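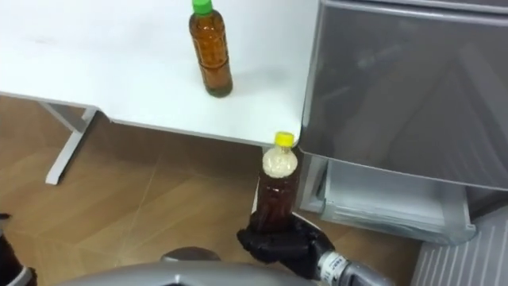

Irkstead, 21/10/2021

Home Contents Previous chapter Next chapter Glossary

Reading time: 2 minutes

Chapter 2
Drinks in Bottles: From the Kitchen to the Shelf

In the first chapter we studied how fresh food changes when it is kept for too long. Now we turn to drinks. Many drinks that we buy today, such as cold tea, juice and flavoured water, are sold in plastic bottles with a screw cap. The colour of the cap often helps the buyer to find a flavour quickly, but it tells us very little about what is inside. For this we must read the label.

Tea is a good drink to begin with. When tea leaves stay in hot water, they give colour, taste and some fine solid matter. A part of this matter can later sink and form a layer at the bottom. Such a layer does not always mean that the drink is spoiled – in many teas it is natural – but the student should learn to notice it and to write it down.

Roxana Yupanqui started a small tea business, Censka, in the town of Drullis. At first she filled the bottles by hand in her own kitchen and sold 116 of them in one month. By December of the next year she was selling roughly 3000 a month, and she had to answer questions which a home cook seldom meets. How long can the tea stand in a shop? At what temperature must it be filled? Who checks the caps?

We will return to her business several times in this chapter. Section 2.1 explains the main kinds of spoilage in drinks. Section 2.2 deals with heat treatment and with the Restrepo table, which is printed at the back of the book. Please keep a notebook near you, as the exercises ask for your own observations over several days.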